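# Clearing the gray shelves

January 29, 2020

I've put off the shelving unit for as long as I've had a desk in this office, and this week I finally started on it.

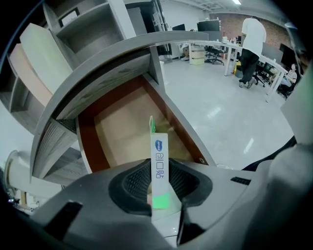 It began because Asif Kazmi couldn't find the spare toner. He asked me, I asked Seren Cadwaladr, and she said it was probably on the shelves somewhere. It took the two of us most of a lunch break to find it, behind a stack of brochures from when we were still using the old Dradton address. After that I said I would sort the whole thing out, and I was held to it.

The shelves are light gray wood and they've been in the office longer than most of the staff. People put things on them when they don't know where else to put things. I'm as bad as anyone. At least one of the boxes I opened had my handwriting on the side.

I had a simple plan. Take everything out of one compartment, wipe the shelf, put back only what belongs there. I gave myself 10 minutes for each compartment. That was too short. Small product boxes slow you down the most, the tall narrow kind, because you have to open every one to know if it still has anything in it. A lot of ours are kept "in case of a return" long after a return is possible. If the box was empty and the thing it came with was more than a year old, I flattened it.

The loose boards were another question. There's a mint green one and a pinkish one leaning up in the top slots, and I asked around about them. Octavio Farías thought they were left over from the Sundotance display last June. Emlyn Rowlands thought they were older than that. Neither of them wanted to throw them out, so they're staying where they are for now. They don't take up much room and they do look nice against the gray.

I also left the little framed picture alone. It has had its cubby for years and I'd miss it.

The compartment with the cardboard panel inside is going to be for packaging we really do reuse: mailers, tissue, the good tape. I lined up the boxes by height and then changed my mind and put them in by how often we reach for them. Tall ones go at the side so they don't get knocked over when somebody pulls out a mailer.

I spent 600 yen at the discount store on sticky labels, which I haven't put on yet. Seren wants them typed. I want them done. We'll see who gets to it first.

What's left is the bottom row, where the heavy things are, and a bag of cables that I'm going to hand to Asif without opening. I'd like to get to both before the Vedeck samples arrive, as they'll need a shelf to themselves.

The toner lives on the second shelf now, on the left.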